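Vuvska hand gripper pair – setup, care and repair FAQ
Lidadier bench notes, Wurkville site

These answers cover the two-handed Vuvska station: a left and a right hand-held gripper, one cable each, and a white board as the work surface. Last revised in November.

How should the board be placed?
Lay it flat on the table before the grippers are plugged in. Keep the part organizer on the board within reach of both hands. Scuffs on the board can stay. Glossy tape over them cannot, as it throws reflections into the finger cameras.

Which way do the marker plates face?
Outward from each handle, dots clear of your knuckles and sleeves. Tighten the plate screws by hand and check for play. If a plate has been removed for any reason, repeat the marker calibration on that side only. The other side keeps its values.

How do I route the cables?
Let each cable drop from the handle toward the operator's side of the board, with enough slack for a full reach across. Do not tie the two together.
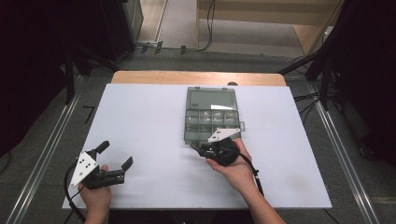
We tied ours to the forearm with a soft strap and the connector faults stopped, but the strap has to sit loose or the wrist angle changes over a shift. – Blackburn night crew

The strap is acceptable. Leave slack between it and the handle, and check the slack with the wrist bent both ways.

How often are the fingers checked?
Every 200 cycles, and at the start of work on Monday. Close the jaws slowly and look at the tips against a white surface. They should meet flat. If one tip leads, back off the screws on that finger, square it against the other and retighten.

What test parts are used after a repair?
A compartment box with a hinged lid and a small rigid stick such as a USB flash drive. The box shows whether the fingers can work at a latch without slipping. Open the lid fully and lay it down before testing picks from the compartments – a half-open lid gives false contact readings. 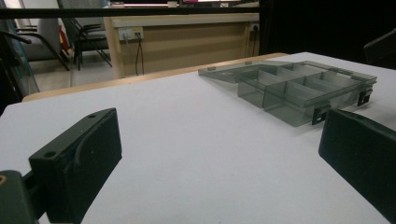 Lidadier Service Desk

Run 12 picks from the box, then move to the stick. Set the stick lengthwise between the pads and close until both touch. If it turns as the jaws close, one pad is ahead of the other.

What wears out first?
The linkage pivots. Each has a brass eyelet, and grit in the eyelet makes the arm drag. Wipe with a dry cloth. Do not oil. A pivot that still drags after cleaning needs a new eyelet, part 77 in the Vuvska spares list. 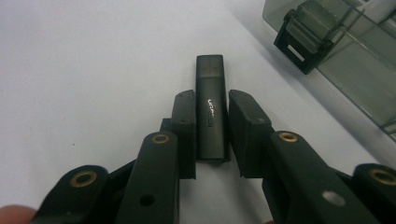
Can I replace a single finger pad?
Replace pads in pairs. A new pad beside a worn one closes off center, and the jaw zero has to be set again in either case.

How is jaw zero set?
Close the empty jaws, hold for a count of 12, and store the value from the station menu. Open fully, close again and compare. If the two readings differ, clean the pivots and repeat.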